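Gosus Prandel

The Gosus Prandel is a two-armed manipulation kit sold by Gosus for research groups and retail automation developers. It consists of a matched pair of jointed arms, two fingered hands, wrist-mounted sensor housings and a control package named Todura. The kit was first offered in September as a replacement for the single-arm Ghoneim, which remains available as a spare-parts line.

Design

Each arm is supplied in silver with black bands at the joints. The hands are interchangeable left to right, and a hand can be removed by releasing a collar at the wrist. Power and data run through an external cable – a carryover from the Ghoneim – and the manual specifies a minimum bend radius of 30 mm. The control package stores up to 71 grasp presets, 16 of which are supplied with the kit.

Use in produce handling

The main application promoted by the manufacturer is grocery picking, in which one hand carries a shopping basket while the other selects items from open crates. Long or uneven produce is gripped by the body, and the wrist is turned before the item is lowered. 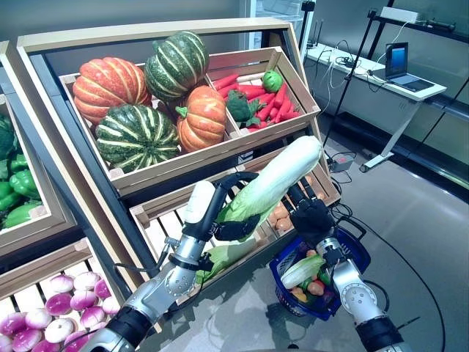 A two-armed robot holding a napa cabbage and a shopping basket at a produce display.

The picking routine was written by Wanda Lindgren, who also compiled the grasp library. Her library contains 1627 recorded grasps, sorted by shape and firmness. Leafy items use a wide, low-force grip; squashes and root vegetables use a firmer one.

Availability

The kit is sold directly by Gosus, with or without a stand. Todura is licensed per workstation, and updates are included for the first year. Replacement hands are sold singly.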